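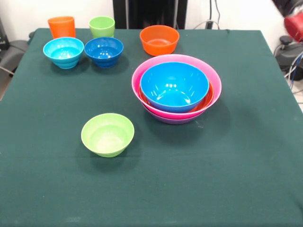 2023-10-22

12 shares · 3 comments

Bowls again. Meltdale set, the mixed plastic one, colors all over the place. Wanted to get the color names and the nest order pinned down before Monday's people come in and everybody calls everything "the blue one."

Cloth: dark green, stays. Tried the gray one last time and the pale stuff looked washed out on it, and the light bounced up off it into the bowls. Green one creases at the corners where it goes over, have to pull it down again each time. Brushed it with the lint roller first, bits of thread show up worse than you'd think. Needs a proper wash. Do NOT put it in with the yellow dusters, see February.

Color names, final until someone complains:

pink = the big one. Also been called magenta, hot pink, fuchsia in old notes. All the same bowl. Write PINK.
red = leans orange in the strip light. Leave as red.
orange = cup and bowl both, so always write "orange cup" or "orange bowl," never just orange.
green = light green. Lime in Keir's notes. Same thing again, there's a cup and a bowl so say which.
turquoise = the light one. Cyan on the old labels.
blue = bright blue
dark blue = dark blue, the small one. purple = the purple bowl. Somebody wrote something else for it on the Wulldale sheet and I can't read it. Ask.

Nest order. Purple on the bottom, always, then big pink, it's got the room. Red in next, then bright blue. That sits OK. Rims are close but you can still get a fingernail between them. If red goes in crooked the blue one rocks. Pushed them down hard on purpose to see if they'd jam, and yes, they jam, had to run warm water over the outside to get them apart. So: drop in, don't push. Put that on the card.

Small ones have the stepped outside and a narrow foot, and they don't nest with the steep sided ones at all, foot catches. They'll go into each other fine. Keep the small ones as their own stack when it all goes back in the crate.

Cups. Orange cup sits nice and flat. Green one also flat but the band at the rim holds water after washing, shake it out or it drips all over the cloth. Got me twice.

Capacity check, quick one. Put 100 mL of water in each small bowl with the pipette jug to see how high it came. Fine in all of them, none anywhere near the rim, so they're OK for the sorting-beads session and also for paint water. Didn't do the big pink, will do with the proper jug when it turns up. (Who has the proper jug.)

Washing: 15 minutes in warm soapy water, soft sponge, no scourer. The scourer is what did the bottoms on the old Moncrieff bowls and now they look foggy. These still have their shine and I'd like to keep it that way. Air dry upside down on the rack. Label residue on the foot of two of them came off with oil, then soap. Smelled of sunflower for a while.

Layout for the table. Spread out first, then nested, then spread again. Did it 3 times through. Things I'd change:

- cups to the back, they're tall and hide whatever's behind
- leave a hand's width between bowls or you knock one when you pick up the next
- keep red and orange apart. Next to each other under that light I had to look twice
- nothing right on the edge. floor is tile and a dropped bowl goes a long way, and it's loud

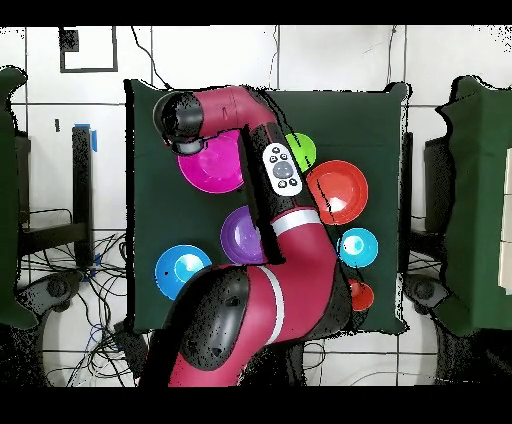
Keir Lamont thinks the color names are fine but wants sizes in there too, S and L at least, and he says "red" on its own is no use if there's ever a small red and a big red out together. Fair. So it'll be red S, red L, blue S and so on. He also asked whether we could stop writing lime, seeing as he's the one who started it. Agreed, lime is gone.

He wants the sizes by rim measured across the outside, not the inside. I'd been doing inside. Redo. The calipers are in the Istico drawer, second one down, under the tape, and they want a battery.

Redid rims after coffee. Not writing them all out in here, they're on the back of the crate card in pencil. Short version, the small ones all come out the same as near as I can measure, and the big pink is well bigger than anything else. The steep sided ones differ a bit from one to the next, which is probablly why the nest is fussy about order. Tried swapping red and blue: goes in, but stands proud and leans. Back to the first order.

Glare. Glossy insides, every one of them throws back the ceiling light as a white spot right in the bottom. Annoying if you're trying to compare colors by eye. Turning the bowl does nothing, obviously it's round, don't know what I expected. Tilting it helps. Best was just switching off the row of lights nearest the door and doing the comparing with what's left. Shadows go soft and the orange/red thing gets easier. Put them back on after please, I forgot and Iona walked into the stool.

Also check the insides for specks before they go away. Dried paint, crumbs, whatever. Dark bits show on the red and pink and hide completely in the dark blue, so run a thumb round that one.

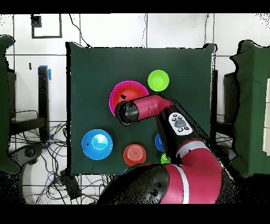 Would it not be easier to just number them on the foot, Iona Imrie asked, paint pen, done, no more arguing over what's turquoise. Her other point was that the visitors will make up their own color names whatever the card says, and that half the fun of the session is listening to them do it.

Hm. Numbers do solve it for us. Downside is paint pen on plastic wears off in the wash, it did on the Moncrieff lot, you ended up with a 7 that was a 1. Could scratch them in lightly instead. Going to try one first, on the green cup, underneath, and wash it 3 times before doing the rest. If it still reads OK then everything gets one.

Keeping color names on the card anyway, numbers go in the left column.

To do
- cards reprinted w/ S and L, PINK in caps
- cloth washed, on its own!!
- battery for calipers
- find the jug
- big pink capacity
- ask Wulldale about "purple"
- crate lid is split at the one corner, tape it for now
- more bead trays, the shallow kind

Crate is under the bench, cups on top in a towel, small stack on the left. Sponge is new so don't use it on the palette knives.

3 comments · Share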